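Unit 6 Handout: Consent, Notice and Third-Party Code

Read this before the section meeting and bring it with you. The case file (Femano v. Nilley) is in the course folder. You do not need to read all of the exhibits. The complaint, the motion to dismiss and the order are enough.

1. Background

Most apps and websites are not written from scratch. A company that makes a scheduling app will usually add code from other companies to handle sign-in, crash reports, payments or ads. This code is often called an SDK, short for software development kit. Once it is in the app, it can send data to the company that wrote it. The user sees one app and one privacy policy, but several companies may be receiving data.

Privacy suits over third-party code tend to raise the same questions. Who received the data? What kind of data was it? Was the user told, and did the user agree? Did anyone suffer a harm that a court can recognize?

2. The facts in Femano

Nilley runs an online booking service used by small clinics and repair shops. Femano is a chain of clinics that used the service. The booking page included code from Husar, an analytics firm. According to the complaint, the code recorded what visitors typed into the form fields, including fields they filled in and then erased before pressing Submit. Husar stored the recordings for 600 days.

Femano says it learned of this in June, when a patient asked why a note she had deleted was showing up in a support ticket. It then sued Nilley for breach of contract and for interception under the state wiretap law. Husar was added as a defendant later.

Nilley's terms of service run to 700 lines. The sentence on analytics is in the last third and says that "service partners may process usage information to improve performance." Keep this wording in mind for part 4.
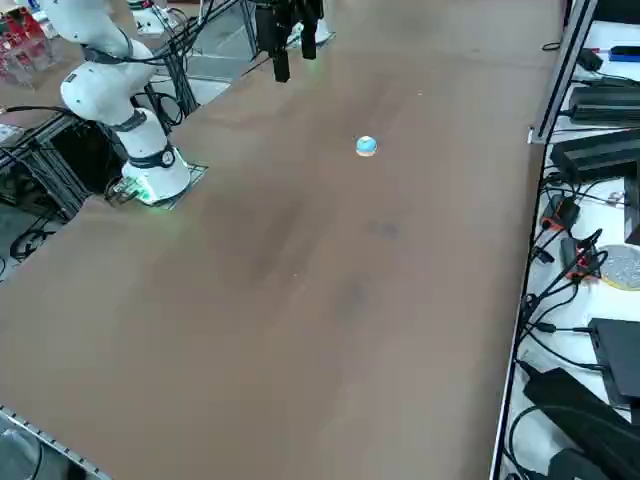

3. Interception

State wiretap laws were mostly written with telephone calls in mind. They usually forbid a person from listening to or recording a communication without consent. Some states require the consent of one party, and others require the consent of all parties. Check which kind you are dealing with before you do anything else.

The main dispute in cases like this one is whether the analytics firm is a third party at all. The defense argument is that the firm is only a tool, like a tape recorder the website owner bought and switched on. A website owner is a party to the conversation and cannot eavesdrop on it. The opposing argument is that a tape recorder does not keep a copy for its maker. If the firm is able to use the data for its own purposes, it looks more like a separate listener.

The order treats the ability to use the data as the test. The judge did not require proof that Husar had in fact used it. Other courts go the other way, so be careful about stating this as a general rule.

4. Consent

Consent can be express or implied. Ticking a box next to a clear statement is the easy case. Continuing to use a site with a link to the terms at the bottom of the page is much weaker, and courts look at the size, color and placement of the link.

Even where the user did agree, ask what the user agreed to. "Usage information" might reasonably mean pages visited and time spent. It is harder to read it as covering the text of a message that was never sent. Nilley argued that the phrase was broad enough. The court held that this could not be decided on a motion to dismiss.

Timing matters as well. Code that starts running when the page loads may collect data before the user has had a chance to see any notice.

5. Harm

Compare Femano with the short Nustier excerpt in the folder. In Nustier the plaintiff complained only that a device type and screen size had been sent to an outside company. The claim was dismissed for lack of a concrete injury. In Femano the data included health details, and the claim went forward.

6. For section

Write 600 words on one of the following. Cite to the order by page.

Does the tape recorder comparison still hold when the vendor keeps the data on its own servers?

Redraft Nilley's analytics sentence so that it would support a consent defense, and explain each change you made.

Should the clinic's patients have a separate claim against the clinic?

Papers go in the course folder as a single file. Late papers lose 2 points per day. The reading for Unit 7 (data breach notice) will be posted after section.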